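Play kitchen stuff: what stays, what goes?
Forum: Toys and Playrooms

plumgate30
Saturday morning and I have the whole play kitchen spread out on the white table. It came out of two bins and I want it to go back into one. Some of it is from Flemmont, some from the Rodrigues thrift store, and the rest just showed up over the years. My plan is to keep real sets together (plates with plates, pots with pots) and pass the odd food on to my sister's daycare. The ketchup has its own plate for now, with a strawberry next to it, and the big green colander is a keeper.

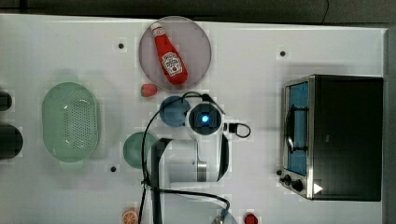
tansy_w: Please don't sort it by set! Mine never once played that way. Put the food with whatever it gets served on and the whole thing gets used more. I'd keep every single piece of food and let a few plates go.

plumgate30
Hmm. But plates are what they fight over! Two kids, one blue plate, you know how it goes. I did try your way on half of the table and I'll admit it looks more like a kitchen. The toaster oven takes up a lot of room in the bin, though, and so does the frying pan. I was thinking of a Clekico bin, the 30 quart one.
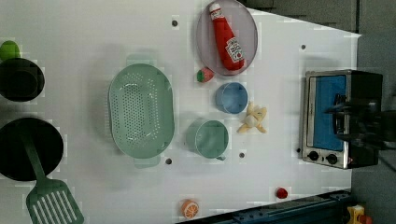 Re: bin size

okaydokes
30 quarts is too small if the oven goes in - I have the same bin and mine is full with just food and cups. Leave the oven out on a shelf and nest the rest. Cups in the colander, tomato and orange slice in the cups, done.

tansy_w: Agree on the shelf. Disagree on nesting, you'll be digging for that tomato every day.

plumgate30
OK, shelf it is, and I'll do shallow trays from Pastska for the food so you can both be right. The one thing I can't place is the banana. It's plush, half peeled with the flaps sticking out, and it takes up as much space as a cup and a strawberry together. 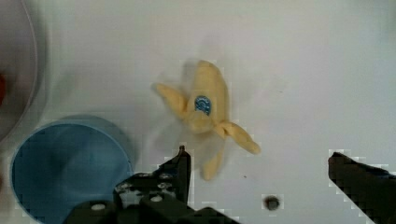
I tried it in the food tray and it takes over, and it won't sit in a cup without tipping. It might go in with the stuffed animals, but then it'll be in somebody's bed by Tuesday and I'll be hunting for it at lunch. Does anyone keep their soft food separate from the hard plastic?

okaydokes
Separate, always. Mine goes in a mesh bag on a hook so it can go straight in the wash.

plumgate30
Ooh, a mesh bag I have. Doing that now.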